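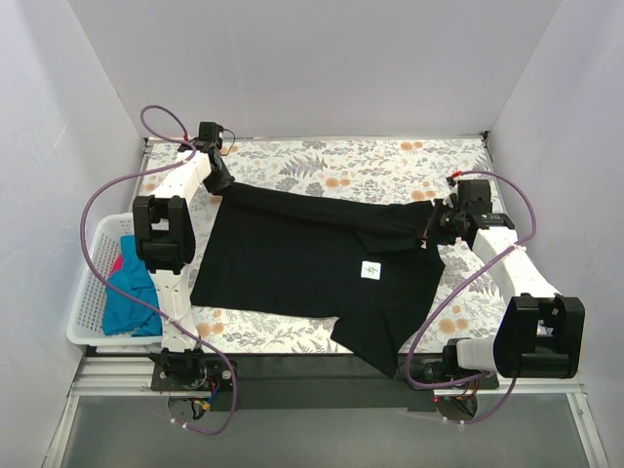

Snežana Popescu wants to know when she can stop ironing. She wrote to us after the last newsletter, and her letter went on for two sides, but the heart of it was that she had been promised a robot to do the housework when she was a girl, that she is now a grandmother, and that all she has to show for it is a washing machine that sings a tune when it has finished. Could somebody please tell her, in plain words, whether the machines can do the chores yet or not?

Well, Snežana, I have spent a good part of the past month trying to find out, and I have enjoyed myself enormously (my own ironing has suffered for it, I'm afraid). The short answer is no, not yet, or not in the way you and I would mean it. The longer answer is a good deal more interesting, so put the kettle on.

I ought to start with the washing machine, because I think we are unfair to it. My mother did her sheets by hand until I was 8, and she spoke of her first twin tub the way other people speak of a holiday in Italy. The machine took over the hardest part of the job, the heaving and the wringing and the red hands, and it did so by being a box that you bring the washing to. It doesn't need to know a sock from a pillowcase. You put everything in, you shut the door, and it turns. The same goes for the dishwasher. Most of the machines that have truly changed our homes work like this, and what they have left us with is all the bits in between — the sorting, the carrying, the putting on hangers, the folding.

Folding is the one that everybody seems to ask about, and it is much harder than it looks. A mug is the same shape wherever you put it down. If you have taught a machine where the handle is, then the handle stays where it is. A T-shirt will lie in a different heap every single time you drop it, with the neck tucked inside and a sleeve gone missing underneath, and before anything can be folded somebody or something has to work out which bit is which. You and I do that with our fingertips while listening to the wireless. We give it a shake, feel for the shoulders, and away we go. Black clothes are worse still, because a camera finds it hard to tell one dark crease from the dark cloth next to it. (So do I, on a winter evening, but I can at least carry the thing over to the lamp.)

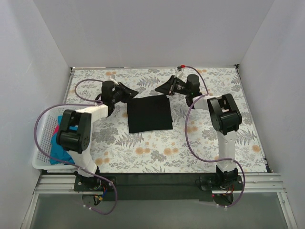
Then there is the matter of hands. Two arms are a great help with cloth, for the same reason that folding a double sheet on your own is such a misery. One holds while the other brings the corner across. But the grippers on the ends of these arms are much simpler than a hand, more like a pair of tongs, and if you want to know what the machine is up against I can recommend a little test. Take two pairs of kitchen tongs, sit down at the table, and fold a tea towel without touching it. Then try a T-shirt. I did this with my sister and we laughed until we had to stop, and I will admit that I never managed the T-shirt at all. The tea towel came out more or less square on my third go. Picking up one layer of cloth and leaving the layer beneath it where it was is the part that beat me every time.

So a plain square of cloth is a sensible place to begin, and a shirt with sleeves is a good step up from that. A fitted sheet I would not wish on anybody, made of metal or otherwise.

I also went over to Durnwood to see the linen service there, which does the washing for several of the guest houses along the coast and handles 2,000 pieces on a busy day. I had it in my head that a place like that would be all robots by now. There is certainly plenty of machinery. The big ironer takes a sheet in at one end and sends it out flat and warm at the other, and there is a folder behind it that is a joy to watch, all belts and puffs of air. But at the front of the line there were two women taking sheets out of a cage, finding the corners and clipping them on, and they were doing it so quickly that I couldn't follow their hands. One of them told me that the folder will do sheets all day long without a murmur, and that if you gave it a child's pyjama top it would have to be stopped and picked clean. The small and awkward things go to a table at the back, where people fold them, as people always have.

That seems to be how it is on most shop floors. Where the work is the same each time, and somebody has gone to the trouble of laying things out just so, the machines are very good and have been for years. Where it comes in a muddle, you still want a person. And a home, I need hardly say, is almost entirely muddle. Mine has a staircase, a cat, a drawer that sticks and a basket of odd socks that I have been meaning to go through since October.

I don't want to sound gloomy about it, because what struck me most was how much is being tried. People are teaching robot arms by guiding them through a job over and over, much as you might take a child's hands to show them how to tie a bow, and the arms do seem to pick up something of the knack. What they haven't got is our way of muddling through when things go wrong. If my sleeve slips off the edge of the table I pull it back without thinking. A machine has to have been shown that sleeves slip, and what to do about it, and then it has to notice that this is one of those times. It may also take a good few minutes over a single shirt, although I can't say I would mind that if it were getting on with it while I was asleep.

Would I have one? I have gone back and forth. I would want it to be quiet, and safe with the cat, and I'd want to be able to lift it out of the way when company comes. I would need it to cope with my own washing as it comes out of the basket, all in a knot. And it would have to cost a good deal less than a new kitchen. If somebody can manage all of that I shall be first in the queue, with Snežana just behind me, or more likely in front, as I gather she is quick on her feet.

In the meantime, I'd love to hear from the rest of you. Which chore would you hand over first, and which would you keep? Several of you have told me that you like hanging out the washing, and I feel the same on a breezy morning. But I have yet to meet a soul who would fight to hold on to the fitted sheets. Letters to the usual address, please, and do try the kitchen tongs before you write.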